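Unpacking and Sorting Mixed Fruit at the Counter
Kitchen notes, Gastisstead household pages. Compiled by Koen Mulder.

Small fruit bought loose tends to come home mixed in one bag. The procedure below covers emptying the bag, sorting by type, and moving the fruit to a plate or to cold storage. It applies to mandarins, cherry tomatoes and small round yellow fruit of similar size.

1. Clear the surface
Wipe the counter and dry it. Move cookware back if the stove is switched off and cool. If it is hot, work at another counter – thin plastic film softens on contact with a hot pan or burner.

2. Open the bag flat
Press the lower part of the bag down and use it as a mat. Round fruit rolls less on creased film than on a smooth top, and any grit stays on the plastic. Set the plate within reach before lifting the first piece. 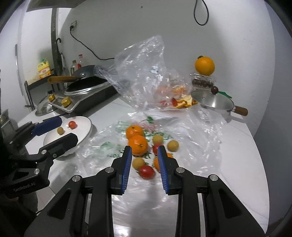 3. Sort by firmness
Lift each piece separately. Press lightly near the stem end with the pad of the thumb. Pieces that give under light pressure go aside for eating the same day. Discard anything split or molded, and wipe down whatever was touching it.

4. Load the plate
Large citrus goes on first, toward the middle. Fill the gaps with small fruit. Cherry tomatoes go last, on top or at the side, where they carry no weight. Keep to a single layer. A shallow rimmed plate is enough for a day's supply; the Zanetti bowl we used before was too deep, and the bottom layer went soft by the weekend.
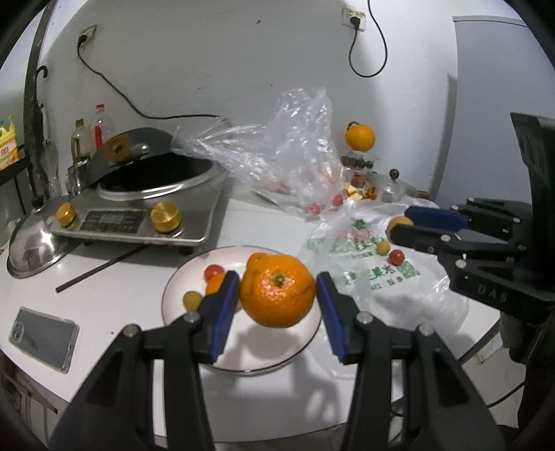
Plating the citrus, with small fruit still on the bag at right.

5. Storage
Mandarins: three to four days at room temperature, longer in the crisper drawer.
Cherry tomatoes: room temperature, out of direct sun. Refrigerate only when fully ripe.
Wash immediately before eating. For storage, leave the fruit dry.

6. The bag
Shake it out over the sink and hang it open until dry. Reuse it as a bin liner. A bag that has held spoiled fruit goes straight in the trash.

Correction, June: an earlier version gave the batch limit for one plate as 894 g. The correct figure is 200 g for tomatoes alone. Thanks to Settimio Cattaneo in Flarkden for checking the weights.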